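Fotstead cell, equipment and budget update
Period ending December 20, 2025

Quick one, the full spreadsheet follows once Hastora sends the corrected invoice.

Where the money is. Spent $1263 this period against the small parts line. Most of it went on gripper fingers and camera mounts, rest on cables. Left on that line: $478. Tight but OK untill the April payment if nothing big breaks.

Arms. No new arms asked for. Bench layout stays as it is, arms sharing one table, and the rail positions are fixed now so we can stop paying for re-drilling. Junine quoted $323 for a spare wrist camera with cable. Would like to take it. Right now one dead camera stops the whole bench and their lead time is bad.

Task work. On the plug and cable tasks now. USB plugs into a power strip, cables left lying over the table on purpose. Fingers are taking most of the load here and it's the part of the budget I'd watch. 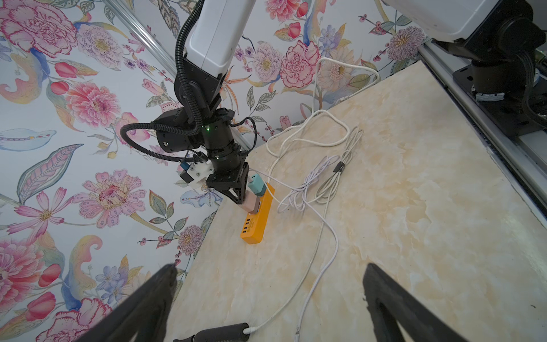 Can the finger order wait until the April payment?
Only half of it can. We need one set on the shelf before the long runs start, the second set can go on the April money.

Finger pricing. Bạch will do printed fingers in a batch of 100, cheaper per piece but paid up front. Hastora sells by the pair, costs more, no minimum. Suggest pairs for now. Shape may still change after the cable tasks and I don't want a box of the old ones.

Props. Plugs, strips, chargers, all cheap, coming out of petty cash. Please confirm thats still allowed, last report got no answer on it.

Not bought: second workstation. Pushed to next period. Storage is filling up but we can move old runs off to the Fotstead server.

Need from you:
- OK on the Junine camera, $323
- OK to order one set of fingers from Hastora
- yes or no on petty cash for props

Invoices so far are in the shared folder, the Hastora one is marked draft, ignore the total on it.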